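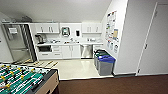

Vollasel House: Questions Guests Ask Us

We get a lot of the same questions by email, so Emilian finally sat down one evening and typed up the answers. If yours isn't covered, please write to us anyway, we like hearing from people before they come!

What time can we check in?

Any time after 3 in the afternoon. If your train gets in early you're welcome to leave your bags in the front hall, and plenty of people do that and then walk down to the Esposito bakery for lunch (get the onion bread if there's any left). Check-out is at 11.

We'll be arriving late. Is that a problem?

Not at all, as long as we know. The side door has a keypad and we'll send you the code the morning you arrive. Please try to come up the stairs softly after 10, as the front bedrooms are right over the hall and the old boards do carry.

How do we get there from Sodingate station?

The 244 bus stops outside the station and lets you off at the bottom of our lane. The ride takes 30 minutes, a bit more in June when the beach traffic builds up. A taxi is quicker, but book it ahead, especially in the evening.

Is there anything to do if it rains?

Oh yes, and it does rain! There's the foosball table, a shelf of board games with most of their pieces, and more paperbacks than we know what to do with. Take one home if you're halfway through it.

Can we cook?

You can use the kitchenette for simple meals, and the refrigerator is shared, so put your name on whatever you'd like to see again. We ask that you skip deep frying. Breakfast is on us and runs from 7:30 until 10, later if you catch Emilian in a good mood.

Do you take dogs?

We do, one per room, and we're very fond of them. There's a cleaning charge of $60 per stay, however long you're here. Dogs can't come into the breakfast room, I'm afraid, but they're fine everywhere else on a leash.

What if we have to cancel?

Let us know 60 days ahead and you'll get everything back. After that we keep the deposit, though we'll gladly move it to another date within the year if something has come up at home. Just call and talk to us.

Which room is the quietest?

Grandia, at the back, looking over the pear trees. It's also the smallest, so if you're traveling with big suitcases you may be happier on the street side.

Who do we ask for on the phone?

Emilian Chiriac or Arvid Kristiansen. Arvid handles bookings and is easiest to reach before noon.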